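The follower that would not let go

I promised Caoimhe Mulligan a proper write-up of the gripper fault, and it has taken me until 2nd November to sit down and do it. The short version is that a follower arm held its last commanded position after the leader stream stopped, and our watchdog, which was supposed to catch exactly that, was looking at the wrong clock.

The task was a dull one. Pick small items off a wooden tabletop, put them in a white plastic basket, repeat. Two arms are mounted on the extrusion frame and one person drives. We had been running it since September with the control code we took over from the Vornmont project, and the only complaints had been about cables. 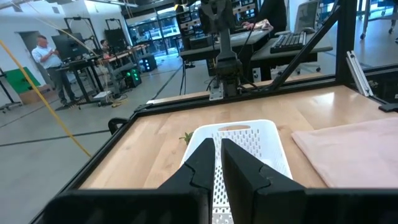

The first sign was a gripper that closed on the rim of the basket and stayed closed. Tomás Tully was driving. He opened his hand, the leader opened, and the follower did nothing. He then moved the leader back and the follower did nothing about that either. After a pause it did both things at once, faster than I would like. The basket went over the edge of the table. Tomás had his other hand well clear, and that was luck as much as procedure.

I pulled the log that evening. The leader node publishes joint positions at a fixed rate, and the follower node is meant to treat anything older than 300 ms as stale, ramp down and hold with reduced current. In the log the newest message applied before the freeze was 2,688 ms old by the time the next one arrived. The watchdog did not fire. There is no warning, no state change and no drop in gripper current. As far as the follower was concerned, everything was fine.

The watchdog compares the time of receipt with the current time. That part works. The trouble is that a small relay process, written at Allgate when the two nodes lived on separate machines, sits between leader and follower and republishes the last message it has at a steady rate. When the leader stalls, the relay carries on handing over the same message with a fresh arrival time. The follower sees a healthy stream of identical positions. I had read that relay file at least twice and thought of it as plumbing.

Why the leader stalled is less interesting. A log rotation blocked the publishing thread while it compressed an old file. I moved logging to its own thread and have not been able to reproduce the stall by that route, but other stalls are possible and the watchdog has to cope with them.

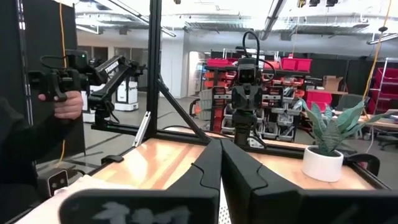
Would the emergency stop have worked during the freeze?
The stop cuts motor power directly and does not depend on the message stream, so the freeze would not have affected it. It does let an arm sag, so anything under the arm still needs to be kept clear.

The fix has three parts, none of them clever. The leader now stamps each message with a sequence number and its own send time. The relay passes both through untouched. The follower checks that the sequence number has advanced, and if it has not done so within the limit it enters the hold state and requires the driver to re-engage by hand.

That last part matters more than the timeout. The jump happened because the follower accepted the first new target it was given, however far away it was. Now it compares the leader pose with its own, and if any joint differs by more than 12 degrees it refuses to engage until the driver brings the leader back to match. Sorcha Gilmartin finds this irritating in use, and I agree with her. I am leaving it in.

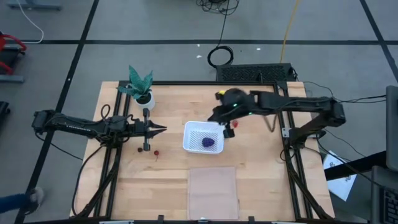 For testing I added a switch that suspends the leader process at random for up to a second. I ran 600 stalls with the grippers empty and everyone outside the reach of the arms. The hold state was entered on every stall longer than the limit and on none of the shorter ones – a cleaner result than I expected, and one I intend to repeat with the network loaded.

Two things are still open. The hold current is a single value for all joints, and at the gripper it is enough to keep squeezing whatever is in the fingers. Gearóid Kavanagh wants the gripper to relax on a stale stream. I am wary of that, as a dropped object is also a hazard, though with the soft things we handle he is probably right. The other is the relay itself. Both nodes run on one machine now and it does no useful work, but the recorder subscribes to its output and I have not yet traced what else does. Until I have, it stays.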